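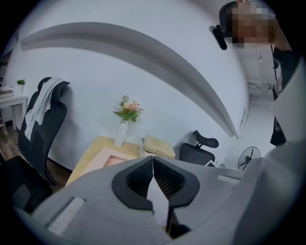 手持夹爪的两根深灰色夹指

Pokine 桌面版常见问题

本页适用于 Pokine 6 桌面版,更早版本的菜单名称可能不同。最后更新:2025年1月10日。页面维护:Zoia Boiko。

安装与升级

Pokine 是做什么的?

Pokine 是一款定时备份软件。它把您指定的文件夹复制到另一个位置,保留文件的历史版本,并在您需要时把其中某个版本还原出来。备份位置可以是外接硬盘、局域网内的共享文件夹,也可以是 Holtby 存储空间。

Pokine 不是同步软件。在备份位置中改动文件,不会影响您电脑上的原文件。

从旧版升级需要先卸载吗?

不需要。直接运行新版安装程序即可,任务设置和备份记录都会保留。升级前请先让正在运行的任务结束,或者在任务列表中点“暂停”。如果安装程序提示“后台服务正在使用中”,请在系统托盘图标上点右键,选择“退出并停止服务”,然后重试。

升级后第一次备份特别慢,正常吗?

正常。新版改用了新的索引格式,第一次运行时要把旧索引读一遍并重写。文件内容不会重新上传。重写期间任务状态显示为“正在整理索引”,进度条可能长时间不动。请不要在这一步强制结束程序。如果电脑中途断电,下次启动时整理工作会从上次完成的文件夹继续。

可以退回旧版吗?

索引重写之后,旧版无法再读取这个备份库。如果确实要退回,请使用升级时自动保存的旧索引副本,位置在备份库根目录下的 index-old 文件夹。把其中的文件复制回 index 文件夹,覆盖现有内容,再安装旧版。升级之后新产生的备份在旧版中看不到。

一份许可可以装在几台电脑上?

个人许可可以装在您本人使用的所有电脑上,但同一时间只能有一台运行备份任务。还原不受此限制。工作组许可按座位计算,在“帮助 > 许可信息”里可以看到已占用的座位和对应的电脑名称。

换了电脑,旧电脑已经打不开,怎么释放座位?

登录账户页面,在“设备”一栏找到旧电脑,点“移除”。移除设备只释放座位,不会删除它的备份。

建立备份任务

怎样新建一个任务?

在主窗口点“新建任务”,依次选择要备份的文件夹、备份位置和运行时间,最后给任务起个名字。任务建好后不会马上运行,要等到设定的时间。想立刻开始,请选中任务后点“立即运行”。

任务名称有什么限制?

最长 66 个字符,汉字和字母都按一个字符计算。名称中不能含有斜杠、反斜杠、冒号、问号和星号。任务建好后可以改名,备份位置里对应的文件夹名不会跟着变,请不要手工去改那个文件夹名,否则任务会找不到自己的备份。

可以排除某些文件吗?

可以。在任务设置的“筛选”页添加排除规则。规则可以按扩展名、文件夹名、文件大小或修改时间来写。程序自带 70 多条预设规则,包括常见的临时文件、浏览器缓存和回收站,默认全部启用。不想排除某一类,把前面的勾去掉就行。

排除规则和包含规则冲突时,以排除规则为准。

添加排除规则之后,以前备份过的文件会被删掉吗?

不会马上删掉。新规则只影响以后的备份。已经备份过的文件被当作“已从来源移除”处理,保留到版本策略规定的期限为止。如果想立即清除,请在“浏览备份”中找到该文件夹,点右键选择“从备份中删除”。这个操作无法撤销。

能备份正在使用的文件吗?

在 Windows 上可以,Pokine 会调用系统的卷影复制功能。需要以管理员身份安装后台服务。如果安装时选择了“仅为当前用户安装”,就不能使用卷影复制,被其他程序锁定的文件会跳过,并记录在日志里。

在 macOS 上,大多数打开中的文件可以正常读取。数据库文件和虚拟机磁盘建议先关闭对应的程序再备份,否则还原出来的文件可能不一致。

网络驱动器可以作为来源吗?

可以,但要用完整的网络路径来添加,不要用映射的盘符。后台服务看不到用户登录后才映射的盘符,任务会报告“来源不存在”。路径需要用户名和密码时,在“来源”页点“凭据”填写。

电脑在设定时间关机了,任务会补做吗?

默认会。电脑开机后,错过的任务会在后台服务启动几分钟后运行一次。错过多次也只补一次。不需要补做的话,在“计划”页取消“错过后尽快运行”。

电脑处于睡眠状态时,Pokine 默认不唤醒它。“计划”页有“唤醒电脑以运行任务”一项,笔记本电脑使用电池时这一项无效。

可以限制备份占用的网速吗?

可以。在“设置 > 网络”中填写上传和下载的上限,也可以分时段设置。上限对所有任务合并计算,不能给单个任务单独设。局域网内的传输默认不受限制,要限制的话请勾选“同样适用于本地网络”。

版本与空间

Pokine 保留多少个历史版本?

由任务的版本策略决定。新任务默认使用“逐步稀疏”:近期的版本全部保留,再往前每天留一个,更早的每周留一个。您也可以改为“全部保留”或“只留最新版本”。

修改策略之后,多余的版本不会立即清理,要到下一次备份结束时才处理。清理完成前,备份位置的占用空间不会减少。

我删除了很多文件,为什么备份占用的空间没有变小?

在电脑上删除文件,备份中的副本仍按版本策略保留。另外,Pokine 把小文件合并成数据块存放,只有当一个数据块里的内容大部分失效时才会重写它。想立即收回空间,请在任务菜单里选择“压实备份库”。压实需要备份位置留有一定的空余,过程可能很长,期间可以暂停。

备份位置满了怎么办?

任务会停下来并显示“目标空间不足”。已经写入的文件有效,下次从中断处继续。可以采取的办法有:缩短版本保留期限后再运行一次任务;执行“压实备份库”;或者把备份库移到更大的磁盘。

怎样把备份库移到另一块磁盘?

先暂停任务。用系统自带的文件管理器把整个备份库文件夹复制到新磁盘,不要只复制其中一部分。复制完后打开任务设置,在“目标”页点“更改位置”,选择新的文件夹。程序会核对备份库编号,编号一致就直接接着使用,不会重新做完整备份。

请在确认新位置可以正常浏览和还原之后,再删除旧磁盘上的那一份。

两台电脑可以使用同一个备份库吗?

可以放在同一个磁盘上,但每台电脑要有自己的备份库文件夹。两台电脑同时写入同一个备份库会损坏索引。Pokine 会在备份库中放一个锁定文件来防止这种情况。如果上次程序没有正常退出,锁定文件可能残留下来,此时请在任务菜单中选择“解除锁定”,并先确认没有别的电脑正在写入。

还原

怎样还原单个文件?

点“浏览备份”,在左侧选择日期,在右侧找到文件,点“还原”。默认还原到原来的位置,如果那里已有同名文件,程序会询问是覆盖、改名还是跳过。还原到其他位置请用“还原到…”。

不记得文件放在哪里,能搜索吗?

能。“浏览备份”窗口右上角有搜索框,可以按文件名的一部分搜索,支持星号和问号。搜索只查文件名,不查文件内容。默认只搜索当前选定的日期,勾选“所有版本”后会把已经从电脑上删除的文件也列出来。

怎样在一台新电脑上还原全部文件?

在新电脑上安装 Pokine,启动后选择“从现有备份还原”,不要选“新建任务”。指定备份库所在的位置,输入备份密码(如果设过),然后选择要还原的日期。来源路径与新电脑不同的时候,程序会让您为每个来源文件夹指定新的存放位置。

文件还原完后,程序会问是否接管原来的任务。选择“接管”,新电脑就会继续向同一个备份库备份,旧电脑上的任务会变为只读。

还原之后,文件的修改时间和权限会保留吗?

修改时间会保留。权限只有在还原到同一种操作系统、并且目标磁盘的文件系统支持时才会保留。换了电脑以后,原来的用户账户在新电脑上不存在,保留权限反而可能导致文件打不开。遇到这种情况,请在还原选项里勾选“使用目标文件夹的权限”,重新还原一次。

还原的文件打不开怎么办?

先试同一文件的前一个版本。文件有可能在备份之前就已经损坏。如果几个版本都打不开,请对备份库运行“完整校验”,看日志中有没有列出这个文件。校验没有发现问题,说明备份中的内容与当时读取到的内容一致。

没有安装 Pokine 的电脑能读取备份吗?

不能直接读取。可以从下载页取得独立的还原工具,它不需要安装,也不需要许可,只能浏览和还原,不能备份。建议在外接硬盘里备份库的旁边放一份还原工具。

密码与安全

备份会加密吗?

新建任务时可以选择是否加密。使用 Holtby 存储空间的任务一律加密,不能关闭。外接硬盘和网络共享上的任务默认不加密。

可以给已有的备份加上密码吗?

不能在原有备份库上直接加。请新建一个启用加密的任务,让它完成一次完整备份,确认无误后再删除原来的任务和备份库。

忘了备份密码怎么办?

我们没有您的密码,也无法重设。如果原来的电脑还能用,而且当时勾选过“在本机记住密码”,任务仍然可以继续运行,在那台电脑上也仍然可以还原。请趁这时把需要的文件还原出来,另建一个新任务。

如果创建任务时导出过恢复密钥文件,可以在输入密码的窗口中点“使用密钥文件”。

账户密码和备份密码是同一个吗?

不是。账户密码用来登录网站、管理许可和设备,可以通过电子邮件重设。备份密码用来加密文件内容。修改其中一个,另一个不会变。

我的文件名会不会被别人看到?

启用加密后,文件名和文件夹名也会一起加密。备份库中只能看到数据块的编号和大小。任务名称不加密,请不要在任务名称里写敏感内容。

日志文件保存在本机,里面含有完整的文件路径。把日志发给技术支持之前,可以用“导出日志”窗口中的“隐去路径”选项处理一遍。

错误与提示

任务报告错误 511 是什么意思?

表示备份位置可以访问,但 Pokine 没有写入权限。请检查以下几处:

外接硬盘是否处于只读状态。部分硬盘在没有安全弹出的情况下拔出后,系统会以只读方式重新挂载。

网络共享的账户是否有修改权限。只有“读取”和“创建”权限是不够的,Pokine 还需要改名和删除文件。

安全软件是否拦截了后台服务。请把后台服务程序加入允许列表。使用 Bremex 网络存储设备的用户,请同时检查设备管理页面里的“受保护文件夹”设置。

显示“部分文件已跳过”,备份算成功吗?

其余文件已经备份成功。被跳过的文件列在日志的“已跳过”一栏,后面注明了原因。最常见的原因是文件被锁定,其次是没有读取权限。如果列出的都是临时文件,可以把它们加入排除规则,以后就不再提示。

备份一直停在“正在扫描”怎么办?

来源中文件数量很多时,扫描本身需要时间,机械硬盘上尤其明显。请打开“详细信息”,看当前文件夹的名称是否在变化。名称在变,说明扫描正常进行。长时间停在同一个文件夹,有可能是磁盘读取出错,或者该文件夹里有指向自身上级的链接。可以先把这个文件夹排除,看任务能否完成,再用系统工具检查磁盘。

提示“备份库编号不一致”怎么办?

任务找到的备份库不是它原来使用的那一个。多半是插入了另一块硬盘,而两块硬盘分到了相同的盘符。请换上正确的硬盘再运行。如果您轮流使用几块硬盘,请在“目标”页启用“轮换磁盘”,并把每块硬盘都登记一次。

多久做一次校验比较合适?

程序每次备份后会自动抽查一部分数据块。完整校验要读取整个备份库,建议几个月做一次,备份硬盘摔过或者出现过读写错误的,应该马上做。校验过程不修改任何文件。

校验发现损坏的数据块怎么办?

请先不要删除备份库。在任务菜单中选择“修复”,程序会从电脑上的原文件重新生成能够补上的部分。原文件已经不存在的历史版本无法补上,会在浏览窗口中标成灰色。出现过损坏的硬盘建议尽早更换。

收不到邮件通知怎么办?

在“设置 > 通知”中点“发送测试邮件”。测试邮件能收到而任务通知收不到,请检查任务本身的通知选项,默认是“仅在失败时通知”。测试邮件也收不到,请查看垃圾邮件文件夹,并确认填写的地址没有错。

其他

去年 10 月停用的旧版网页控制台还会恢复吗?

不会。原来在网页控制台中的功能已经移到账户页面,其中任务的运行记录在“设备”一栏点设备名称后可以看到。远程修改任务设置目前只对工作组许可开放。

卸载 Pokine 会删除备份吗?

不会。卸载程序只移除软件和后台服务,备份库原样留在备份位置。卸载时会询问是否同时删除本机的任务设置,打算以后重新安装的话,请选择保留。

停止续订 Holtby 存储空间之后,里面的备份会怎样?

到期后备份任务停止运行,但在宽限期内仍然可以还原。宽限期的截止日期显示在账户页面上。需要长期保留的内容,请在截止日期之前用“复制备份库”功能转存到本地硬盘,历史版本会一起复制过来。

联系技术支持时要准备什么?

请提供软件的完整版本号(“帮助 > 关于”)、操作系统版本、备份位置的类型,以及出错那一次的日志。日志用“帮助 > 导出日志”生成。如果问题与还原有关,请写明是哪一天的版本。请不要在邮件中发送备份密码或恢复密钥文件。

相关页面:轮换磁盘的设置方法 | 独立还原工具下载 | 版本策略详解 | 更新记录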